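A Second Shift for Office Desktops

The desktops come into the Prollberg workshop in Ivbridge on pallets, most of them from offices that have moved to laptops. Last year the shop took in 484 of them. It sold 214 as working computers and stripped the others for parts.

Irfan Entili runs the benches. He opened the shop in a former shoe store on Fiore Street and still uses the shoe shelves, now labeled by part. Each computer gets a paper ticket when it arrives and keeps it until it is sold or scrapped.

Memory is the first thing Entili looks at. Office machines were often bought with the smallest amount available, and adding more does a lot for an old computer. A board with four slots gives him room to work with. Modules are pulled, sorted by type and speed, and tested in a separate machine overnight. Before anything goes back in, the slots get a soft brush and a few short bursts of air.

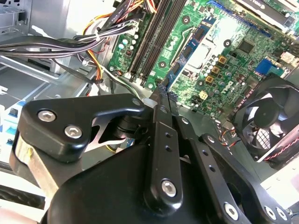
Thomas Vitale would start somewhere else. Buyers notice a slow drive long before they notice short memory, he says, and he would put the money there first. The two have argued about it since May, and the price list now offers both upgrades separately.

Neither of them argues about power supplies. The label is read before the unit is reused, and the model number is copied onto the ticket. Units that are noisy or smell burned go straight to recycling. Nobody at the shop opens one up.

Cables take more time than people expect. Big manufacturers route them along the case wall and past the drive cage, and a bundle put back carelessly can keep the side panel from closing. Entili has new workers take a phone picture before they unplug anything.

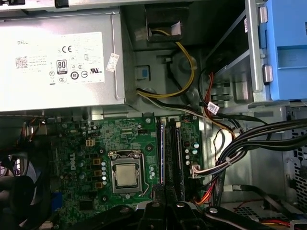
What It Costs

A basic refurbished desktop sells for $131, with a keyboard and mouse. Schools in Flumley pay $100 each if they order ten or more.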